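Setting up the snack table again

We have a snack table at work and I'm the one who sets it up. It sits on a plain brown tabletop, and for most of the past year it was a pile. People dug through the pile, took what they wanted and left the rest worse than before. In September 2022 I spent a free afternoon sorting it out with Jolanta Laskowska, who used to run the counter at Kalinowski and has opinions on where a candy bar should go.

Her first rule is that anything in a wrapper goes on a stepped stand. We have a clear acrylic one. It had been in a closet at Wirkero since December with its price tag still on, 59. Candy bars and the small black drink cartons go on that, set at an angle so you can reach it from two sides of the table.
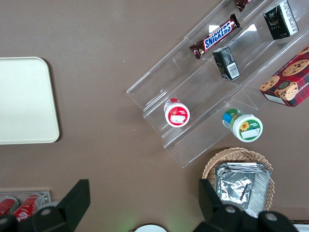

Is a tiered stand worth the space on a small table? It depends on what you put out. For bars and small cartons it works well, as the back row stays visible. For anything in a soft bag I would skip it, the bags slump and slide down a step.

Soft bags went on a white tray instead, along with the small packets. I tried standing the bags up first and gave up on that pretty fast.

Sandwiches get the beige tray. Jolanta wanted it in the middle, because that's what people come for, and I wanted it near the edge so the crumbs stay in one spot. She won. I put out one wedge at a time now – it looks a little bare but fewer of them go stale.

Drinks go at the back. The Coke bottles are in a clear rack, two rows, with the back row a bit higher than the front. 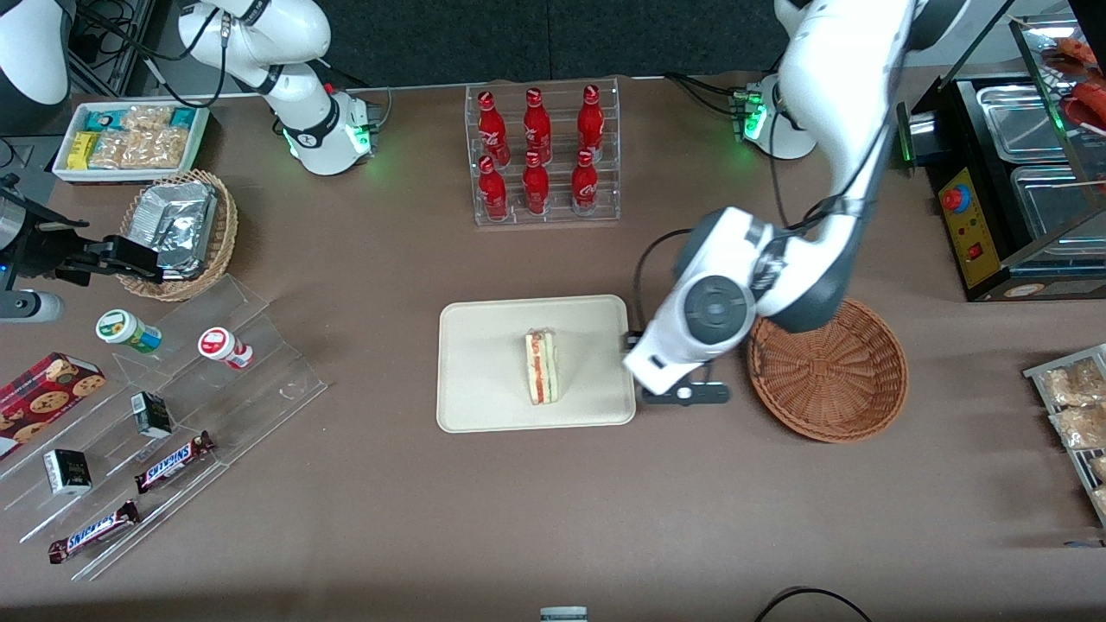
I used to keep the drinks up front, and you had to reach over them for everything else, so bottles got knocked over. Moving them back fixed most of that.

The baskets I'm less sure about. They're fine for foil containers, but Leszek Jabłońska wants bread rolls in one and I think they'd dry out. We'll try it with a cloth.

Still to do: labels, and a second tray for the sandwiches if I can find one the same size.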